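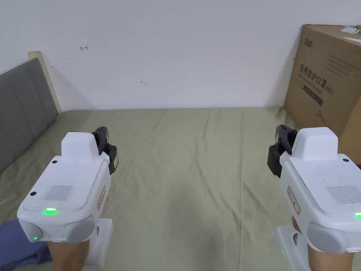

*Fig. 1. A pair of white hand-held grippers.*

## Week 2: Reading a calibration certificate

Bring the Calwood certificate to class on Friday. We'll mark it up together, and you'll need your own copy.

### 2.1 What the sticker says

A calibration sticker gives you a date, a due date and a set of initials. It says somebody looked at the instrument. It doesn't say what they found. I have seen stickers on meters that failed on two ranges, with the failures reported on page 4 of a certificate filed unopened.

So start with the certificate, and read the results before the cover page. Cover pages are written to reassure you.

### 2.2 As found and as left

A useful certificate has two sets of readings:

- **As found:** what the instrument read when it arrived at the lab.
- **As left:** what it read after any adjustment.

Many labs report only the second unless you ask (and pay). As-left data tells you the meter was fine on the day it was shipped back. Your test reports from the past year depend on the as-found data. If a leakage current meter came in reading low, every pass you signed with it is open to question, and the closer the result was to the limit, the bigger the question.

Be wary of "adjusted as required." Ask how much.

### 2.3 Worked case: the Coltwood meter

Coltwood is a small test house with one high-impedance meter used for patient leakage measurements. The certificate says "Pass." The lab applied the maker's tolerance, which was 10 percent of reading on that range. Coltwood's own procedure assumes a much tighter figure, copied from the data sheet of the previous meter.

Points to work through:

1. Whose tolerance decided the pass? The lab's job was to check the maker's specification, and it did that. Whether that specification suits the measurement was left to Coltwood.
2. Which points were checked? The certificate lists 131 readings, and it looks thorough. Go through them and you'll find nearly all are DC. The procedure measures AC.
3. Was the loading network calibrated? The meter was sent alone. The resistors and capacitor it sits across have never left the building.

Item 3 is the one students miss. A measuring network is part of the measurement. Calibrating half of a setup and putting a sticker on the shelf is common practice, and I don't think much of it.

### 2.4 Uncertainty

Every reading on a certificate should carry an uncertainty, with the coverage factor stated (usually k = 2). Check that it belongs to the point in question. Some labs print their best capability for the whole range, which flatters the result.

Suppose a limit is 100 µA, you read 97 µA, and your uncertainty is ±5 µA. Is that a pass? Under simple acceptance it is. Under a guard band it isn't. Either can be defended if it was written down before the test. Picking the rule afterward can't be.

The uncertainty on the certificate is also only one line in your own budget. Add drift since calibration, temperature, lead placement and the resolution of the display. If a budget comes out equal to the certificate figure, someone stopped early.

### 2.5 Intervals

Why one year? Usually the calendar, and little else. Van der Linden's asset list, which you have as a handout, runs to 2,974 items, all on 12 months: steel rules, oscilloscopes, force gauges. I'm not persuaded anyone studied the drift.

An interval should come from history. Plot the as-found errors over several cycles. If you have no as-found data, go back to 2.2.

### For next time

Read the Jullwood certificate and write one page: would you use this instrument for a dielectric strength test, and what would you ask the lab first? "It is accredited" won't earn credit by itself. Check whether the scope covers the voltage.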